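Thursday, late

The launch of Gruvow was moved again this evening. I had stayed up for it with the tea already made, and at 3 minutes before the time the clock on the stream simply stopped. First they said a valve. Then they said the pressure in the second stage tank was reading too low, and then for a long while they said nothing and played the music. At last the woman on the stream announced a hold until tomorrow, same hour if the weather agrees.

I should be used to it by now. This is the third delay this month, and before that it was the whole winter. Still I feel it in my stomach each time, as if I was the one sitting on the pad. It is a small satellite of 491 kilograms, going to an orbit 700 kilometres up, and most people in this country will never hear its name. I have followed it from the day Ondix put out the first drawings, when it had only one solar panel and looked like a bread bin with a wing.

I wrote my disappointment on the Ditton board, where we are perhaps a dozen people who still follow the small launches.
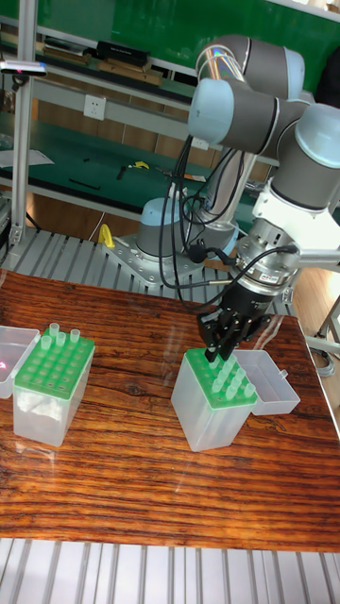 Ditton regulars answered quickly, as they always do on a scrub night. Marrowline wrote that I must not take it so hard, that a rocket on the ground can be repaired and a rocket in the sea can not, and that the Thampi flight was stopped four times before it went up and has worked without a fault ever since. Then came a long message with the pressure numbers from the stream, copied by hand, and the opinion that it is the sensor and the tank is fine.

I would like to believe in the sensor. When Thampi was delayed they also said sensor, and it was true two times and the other times it was a leak. I looked in my old notebook to be sure. My handwriting from that year is terrible, I wrote half of the words in my own language and half in English, and for one entry I could not understand either half.

What makes me worry more is the calendar. The range is reserved for another company from the weekend, and if Gruvow does not go tomorrow it must wait until they are finished. The fuel for the small thrusters was loaded already in March. I read that it can stay in the tanks for a long time, but I don't know how long is long. Nobody from Ondix has answered this on the board, and I asked politely.
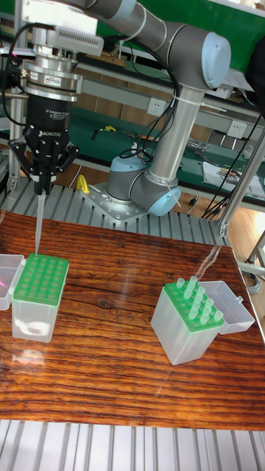
The other thing on my mind is the antenna. If Gruvow goes up, it will send a simple beacon that anybody can receive, and I promised myself that I will hear it from my own balcony. I have the receiver, which I bought used, and I have the antenna, which I made from a measuring tape and some plastic pipe. On the weather satellites it works well when the pass is high. When the pass is low, the building across the street takes the signal and I get only noise. I calculated the first passes for tomorrow's launch and the best one is at twenty to five in the morning, coming from the north, over the car park. That is my good side.

I still have to fix the cable. The connector is loose, and when I turn the antenna too fast the signal drops. I paid roughly 20 dollars for that cable and I was proud of the price, so it is my own fault. Tomorrow after work I will go to the electronics shop near the station, if I get there before they close.

They said on the stream that the first 1000 people who send in a recording of the beacon will receive a printed card with the colours of the mission. I don't need a card. But I admit I looked at the picture of it for some time, and I thought where on the wall it could go, beside the calendar or over the radio.

It is after midnight now and the tea is cold. The stream is still open in the other window. The floodlights are on and there is a little white vapour at the side of the rocket, so I suppose they have not emptied everything yet. Someone in a yellow vest walked across and out again on the other side. I watched him for much longer than was sensible.

Before bed: charge the battery of the receiver, put the antenna by the balcony door, set the alarm for the pass but only if they launch. Buy milk.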